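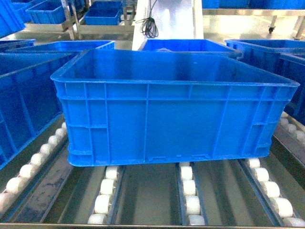
Fekete: kit de captura para puestos de picking y rodillos

Te cuento de qué va, que me preguntáis mucho por correo y siempre acabo escribiendo lo mismo. Fekete es el equipo que montamos en Pistov para grabar ejemplos de manipulación en almacén: coger una caja, girarla, empujarla por los rodillos, dejarla donde toca. Lo que sale son episodios sincronizados, con vídeo, posición de manos o pinzas y una etiqueta de tarea, listos para entrenar una política por imitación.

Lo empecé con Poonam Prajapati porque estábamos hartas de perder tardes enteras alineando relojes. Yo llevaba la parte mecánica y ella el software (sigue siendo así, no me dejéis tocar el sincronizador).

Qué viene en la maleta

– 2 cámaras de cabeza con montura, válidas para persona o para robot
– Módulo de sincronización con salida para pinza
– Pedal de inicio y fin de episodio
– 5 baterías y cargador de sobremesa
– Licencia de Lekis, nuestro programa de revisión y etiquetado

El pedal parece una tontería y es lo que más me agradecen. Pisas, haces la tarea, pisas otra vez, y las dos manos siguen en la caja. Si el intento no vale, pisada larga y queda marcado como descarte, pero no se borra: a Yiran Zhong, que entrena los modelos, los intentos malos le vienen muy bien y me riñe si los tiro.

Las cajas azules y los rodillos

Casi todo lo que grabamos nosotras es con cajas azules de plástico sobre transportador de gravedad, y os aviso de un par de cosas por si vuestro puesto se parece. Cuando la caja que hay que coger y todas las de alrededor son del mismo azul, el modelo tiende a confundir bordes. Fijad la exposición antes de empezar y no la dejéis en automático. Los rodillos blancos también engañan al balance, así que haced la calibración con la tarjeta gris apoyada encima de ellos, no en la mesa de al lado.

Y variad la posición de partida! Un poco girada, más a la izquierda, pegada a otra, con algo dentro, vacía. En nuestra primera tanda la caja salía siempre recta y centrada, y el robot aprendió estupendamente a coger cajas rectas y centradas... El resto ya os lo imagináis.

Datos prácticos

Grabación: 60 fotogramas por segundo en las dos cámaras
Autonomía: casi 2 horas por batería
Exportación: por episodio o por sesión completa, desde Lekis
Montaje: sin herramientas, salvo la placa de la pinza, que lleva llave Allen (incluida)

Compatibilidad

Funciona con la pinza Rultmont de serie. Para otras pinzas hace falta la placa adaptadora, que se pide aparte – escríbeme antes con el modelo y te digo si la tenemos hecha. Margit Kovács está terminando la versión para ventosa y calculamos tenerla en noviembre.

Alquiler y compra

El kit se puede comprar o alquilar por semanas. Si es vuestra primera recogida, yo alquilaría: en una semana sabéis si el puesto está bien pensado o si hay que mover media estantería. Los envíos salen los martes y la maleta vuelve con la misma etiqueta.

Para presupuestos escribid a Caoimhe Phelan desde el formulario, indicando cuántos puestos queréis grabar y con qué pinza.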